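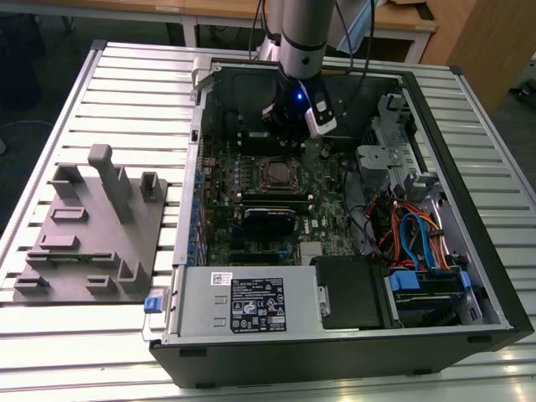 Figura 7.1 — Célula de desmontagem com braço robótico: gabinete aberto sobre a mesa de alumínio e, à esquerda, a placa de fixação impressa em 3D.

Capítulo 7
Antes de pedir a cotação: como planejar a compra de uma célula robotizada

Quem já participou da compra de um equipamento caro conhece bem aquele momento, quase festivo, em que o catálogo chega e todos na sala se debruçam sobre a mesma página. É um momento gostoso, e não seremos nós a estragá-lo. Pedimos apenas ao leitor que o adie um pouco, porque a página do catálogo mostra o braço, e o braço é a parte do orçamento que menos costuma nos surpreender. O preço dele vem impresso, tem prazo de validade e aceita negociação. As surpresas moram ao redor.

Volte por um instante à figura que abre o capítulo e olhe para ela com olhos de comprador. A mesa perfilada é um item de compra. O conjunto de punho e garra é outro, e a câmera montada ao lado do punho é mais um. A placa com seus blocos e suportes precisou ser desenhada e impressa, e horas de projeto também custam dinheiro, mesmo quando saem do salário de alguém que já está na folha. Até o computador que serve de peça de trabalho entra na conta: uma célula de desmontagem consome peças durante os ensaios, e convém saber de antemão de onde elas virão.

Ao longo deste capítulo vamos acompanhar a Trekesura, uma recicladora de equipamentos de informática que decidiu automatizar parte da sua linha de desmontagem. A empresa dispunha de 49 mil reais para a primeira etapa e recebeu propostas de dois fornecedores, a Condis e a Auer. A Condis oferecia o braço por um valor bem convidativo, com garra e câmera vendidas à parte. A Auer apresentava um pacote mais salgado, já com garra, câmera, instalação e 2 dias de treinamento no local. Postas lado a lado numa tabela de uma coluna só, como fez a equipe de compras no primeiro dia, a decisão parecia tomada — e foi preciso refazer a tabela inteira quando alguém perguntou quem fabricaria as fixações.

Essa pergunta, tão modesta, vai nos ocupar bastante. Gabinetes de modelos diferentes têm travas, baias e fontes em posições diferentes, e cada família de produto pode exigir seu próprio jogo de apoios. A Trekesura cotou as placas com a oficina Fostby, comparou o resultado com o custo de ter uma impressora própria e acabou reservando 10% do orçamento só para essa rubrica. Se foi muito ou pouco, o leitor poderá julgar por conta própria nos exercícios do final, com as planilhas do caso em mãos.

O que você vai estudar neste capítulo

7.1 O levantamento da tarefa: o que a célula precisa fazer, com quais peças e em que ritmo
7.2 Custo de aquisição e custo total de propriedade
7.3 Garras, câmeras e fixações: os itens que o catálogo separa
7.4 Espaço, energia e passagem de cabos
7.5 Como ler e comparar propostas de fornecedores
7.6 Reserva para peças de reposição e ensaios
7.7 Cronograma de desembolso

Para acompanhar as contas bastam as noções de depreciação e de fluxo de caixa do capítulo anterior. Se elas já andam meio esquecidas — acontece com todos nós —, vale reler aquelas páginas com um café ao lado antes de seguir adiante.

7.1 O levantamento da tarefa

Comecemos, então, longe do catálogo, com uma folha em branco e uma visita ao posto de trabalho. Escolha um horário de operação normal, avise a equipe com antecedência e fique ali tempo bastante para ver a tarefa se repetir, inclusive com as peças que dão trabalho. Anote as ferramentas usadas, os parafusos que resistem, os cabos que precisam ser afastados antes que se alcance outro componente. Dessas anotações sairá a especificação técnica, e é ela que deverá acompanhar o pedido de cotação enviado aos fornecedores.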